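Quiénes somos

¡Hola! Soy la mitad parlante de Betancur, una casa pequeña dedicada a las cosas menos glamurosas de vivir con gatos: areneros, palas, bolsas y todo lo que viene después. Empecé con 3 modelos de bandeja en el garaje de mi madre y hoy el catálogo tiene 114 referencias (sí, las he probado todas, y mi gata Morcombe también, con bastante menos paciencia que yo). 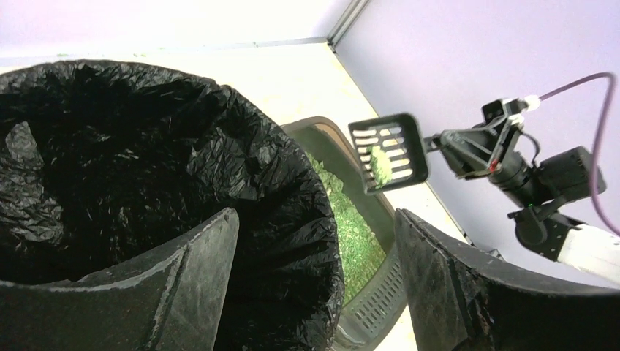

Lo que más me preguntan es cada cuánto hay que limpiar. Yo paso la pala por la mañana y otra vez antes de cenar — con dos gatos en casa, tres veces. Y siempre con el cubo al lado, ya forrado, para no cruzar el pasillo con la pala llena y cara de equilibrista.

El taller está en la calle Clistby, en el piso de arriba de una antigua imprenta. Allí trabajamos 7 personas, contando a Demetrius Thibodeaux, que lleva los pedidos y contesta casi todos los correos (si le escribes en verso, te responde en verso, avisado quedas).

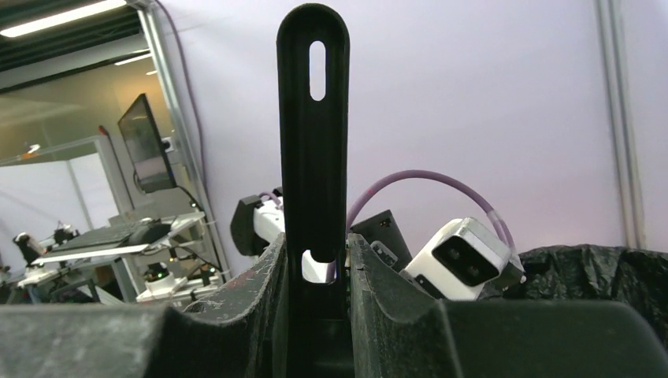

Nuestra línea de bolsas se llama Graltard y nos costó muchísimo decidirnos. Hicimos muestras blancas, verdes y hasta una lila que me encantaba, pero al final ganó el plástico negro de toda la vida, como el que se ve arrugado a la derecha, delante de la pared clara. Lo queríamos opaco y con tamaño de sobra para doblarlo por encima del borde del cubo. En noviembre enviamos 2650 paquetes, ¡nuestro mejor mes!

Si vienes a vernos, llama antes al timbre de abajo. Abrimos de nueve a dos y hay café.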